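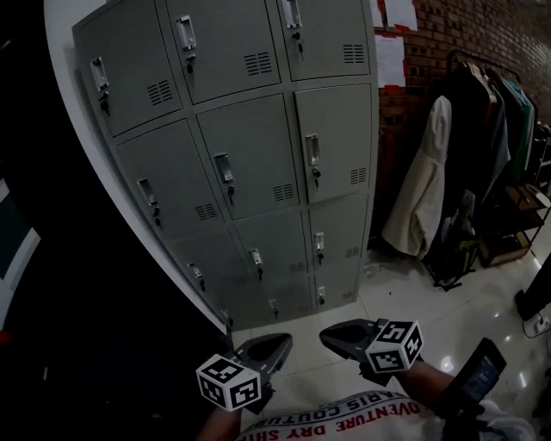 Figure 6.1 Hand-held grippers in front of a locker cabinet. Each gripper carries a cube with printed markers.

Chapter 6
Teaching by Showing: The Locker Project

In the earlier chapters your team wrote every motion of the arm by hand. You gave the position of the joint, the speed and the time to wait. For a door that always stands in the same place, this method is enough. In this chapter we begin with a different method, in which a person does the task first and the program learns from the recording.

The project comes from the robotics club at Harwood, where the students wanted to enter the Hutham student competition in the category "Everyday Doors". The rules ask that a robot opens a locker, puts a small object inside and closes the door again. The club took 14 weeks for the work, from the first sketch to the last test in February, and made 456 recordings of the task. Not all of them were good. We will look at the bad ones in Section 6.4, and you will learn there how to decide which recordings to keep.

Look again at Figure 6.1. The doors have recessed pull handles with a small lock beneath, and in most of the locks a key is hanging. For a human hand this is an easy thing. For a gripper it is a question of angle: the jaw must come into the handle without pushing the key to the side. Also notice the floor. Shiny tiles give back the light of the lamps, and a program that searches for markers can be disturbed by such bright spots.

After this chapter you should be able to
explain what a marker cube is used for
plan a recording session for a task with two hands
divide a long task into short steps
write a session log in the Trutari format

Before you start

Read Section 5.3 once more, especially the part on coordinate frames. Your team also needs the Troncoso workbook, one log sheet for each person and a locker or cupboard with a door that you are allowed to use — ask your teacher first.

6.1 What the markers tell us

A marker is a printed square with a pattern that a camera can recognize. When the size of the square is known, the program can calculate how far away it is and in which direction it is turned.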